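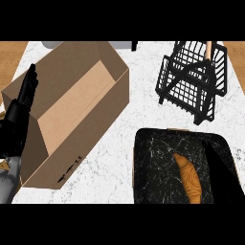
Ticket: Policy ignores the pastry when the box is moved
Project: Tukdale (simulated kitchen tasks)
Opened by: Sherif Nasr
Assigned to: Réjean Zacharias
Status: Resolved, one follow-up open
Opened: October 14, 2025

Summary
The pick-and-place policy trained on the Tiêu mix does well on croissant-to-box in the standard layout and falls over as soon as the cardboard box sits at an angle to the counter. The hand goes to the box first and hovers over the rim. It never heads for the tray. I get the same thing on both of our render machines, so I don't think it's the install.

Steps to reproduce
1. Load the marble counter set with the box, the wire basket and the black marble tray.
2. Turn on random box rotation. Leave everything else at default.
3. Run 20 episodes with the wide camera view.
4. Compare with the same seeds, rotation off.

Expected: success within a few points of the fixed layout.
Got: 80 per cent with the box fixed, next to nothing with it rotated.

Comment, Réjean Zacharias
Lovely clean report, thank you! Could you send me the attention maps for the first second of a failed run? Also please check whether the wide view is being squashed or padded before it goes into the encoder. Those two black bands top and bottom should be padding, but I've been caught out by that before.

Comment, Sherif Nasr
Padded, proportions are fine. Maps attached to the run folder. Nearly all the weight is on the printed marks on the side of the box. The croissant gets hardly a glance, and it's a bright golden thing on a black tray, so I doubt it's a visibility problem.

Comment, Réjean Zacharias
Oh, this is a good one. I went back through the Tiêu demonstrations and the box is in almost the same pose in all 250 of them. My guess is that the policy learned "box side looks like this, so I'm at step one" and used the print as a sort of clock. Turn the box and the clock is wrong, so it thinks it's already carrying something.

Easy to test. Swap the box texture for plain brown, no print, keep the rotation, same seeds. No retraining.

Comment, Sherif Nasr
Done. With the plain box the hand sets off towards the tray in most runs! Grasps are still scruffy (it pinches one end of the croissant and drops it over the marble) but it's plainly trying to do the right task. I was grinning at the logs like a fool.

Comment, Réjean Zacharias
Brilliant. Then let's try the fix properly. Plan:

- Keep the Tiêu demonstrations as they are, no new recording.
- Replay each one in the simulator with the box rotated and the place target moved with it. Throw out any replay where the arm clips the basket.
- Vary the box print, including no print at all.
- Retrain from the same checkpoint, same number of steps, so we can compare like with like.

Please leave the Vendby grasp settings alone for now. I'd like one change at a time.

Comment, Sherif Nasr
Retrained overnight. Rotated box, printed texture, original seeds: 70 per cent. Fixed layout is unchanged at 80. Attention in the first second now sits on the croissant and the fingertips, then moves over to the box opening after the grasp, which is exactly what you'd hope to see. The plain box gives the same score as the printed one, so the print no longer seems to matter.

The remaining failures are nearly all at the steepest angles, where the forearm comes in low over the rim and nudges the box before letting go.

Comment, Réjean Zacharias
Really pleased with that, and from replays alone! I've merged the replay script into the Clirness branch. The flag is off by default, so set it in your config before generating data, or you'll get the old fixed pose with no warning. I'll add a warning this week.

Closing the main issue. The low forearm gets its own ticket. Sherif, could you copy over three or four of the steep-angle seeds so I can start from those?

Comment, Sherif Nasr
Seeds copied, config notes updated. Thanks for the quick turnaround. I'll run the same replay trick on the basket next.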